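Custau: a Clamp-On Arm for Bathroom Chores
Final report, shared workshop project

1. Goal

The aim of the Custau project was to build a small arm from printed parts that clamps to the edge of a desk and can pick up light objects in a tiled room. Most home arm builds are tested on a clean workbench with colored blocks. We wanted ours to cope with bottles, cloths and hard shadows. The budget was 300 dollars, and the work had to be finished by the end of May.

2. Build

The links were printed in purple so that the control program could tell them apart from the background. The gripper is black and carries a wrist camera. Our first clamp, a Lunde copy with a plain screw, slipped whenever the arm reached out fully, and we replaced it before doing any real tests. The printed parts took 96 hours of machine time, which includes 2 failed prints of the shoulder.

The wrist camera is mounted close behind the fingers. This keeps the gripper in view at all times, but the arm's own shadow on the floor gave us trouble with edge detection. 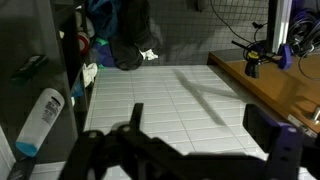
Why not put the camera on a fixed stand instead?
A fixed camera is easier to calibrate, but it loses sight of the object as soon as the arm moves in front of it. The wrist camera sees the object until the fingers close.

3. Control

The program runs on a laptop. We drive the arm by hand first, save the joint positions, and play them back with small corrections from the camera. The corrections are limited to a few degrees per step - anything larger made the arm shake.

4. Reach and approach

Planning the approach took more time than the gripper did. An arm that comes in low can knock over whatever stands in front of its target, and an arm that comes in high needs more torque at the shoulder. We wrote a Sakton script that checks each saved path for height before playing it. Bottles standing on a ledge, like the three on top of the dark shelving, are a good case for the high approach, while anything in the compartments below has to be reached from the front. The script handles the first case. For the second we still set the path by hand.

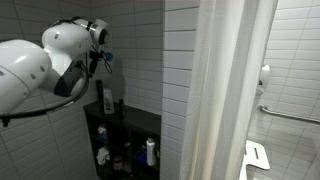
5. Remaining problems

Cable routing is the weakest part of the build. We had planned to run every wire through the links, but the printed channels were too narrow for the connectors. A loose cable can catch on a shelf or a bottle, and the long black one that sweeps out from the white arm in a wide arc shows how much room a loop takes up. For the next version we would widen the channels and add a strain relief at each joint. The notes and part files are in the workshop folder named Inside, together with the list of screws.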